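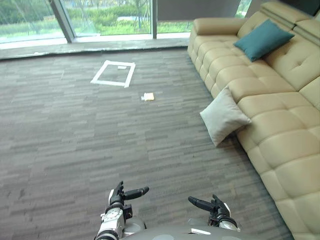 A Good Going-Over for the Garden Room

A room with a lot of glass in it is a lovely thing to sit in, and a bit of a trial to keep nice, for the light shows up every speck on the floor. I like to give ours a proper going-over on a quiet morning, with the radio on and a pot of tea waiting for me at the end of it.

Start with the ledge under the windows. Wipe it with a damp cloth, working away from the glass, and let the bits drop on to the carpet -- you'll be hoovering there anyway.

Next, pick up scraps of paper by hand before the hoover comes out. On a streaky grey carpet they're easy enough to spot, but get down low for the smaller specks. Go over the floor twice, first along the stripes and then across them, slowly both times. If you've had tape down to mark out a spot, peel it back gently from one corner.

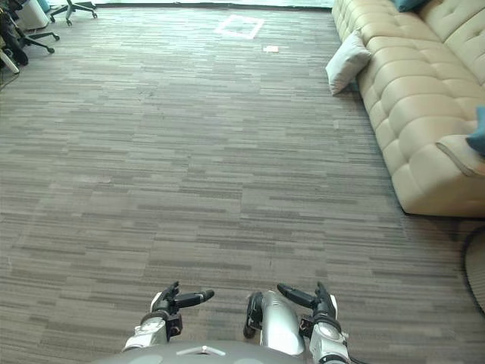 Looking after a pale leather sofa

Cream leather is more forgiving than people think. My friend Rocío Moya wipes hers every 12 days with a soft cloth wrung out in lukewarm water, and it has stayed beautifully supple. If yours is tufted, go into the dips with a clean, dry paintbrush first.
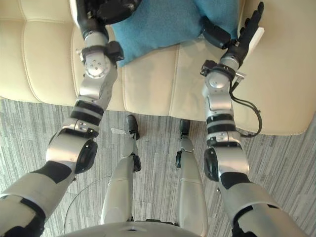 Fleece cushions do well on leather, and a blue one cheers up a cream sofa no end! Shake them outdoors, wash them cool with very little powder, and skip the softener, as it flattens the pile. Dry them flat if you can, and turn them over at teatime.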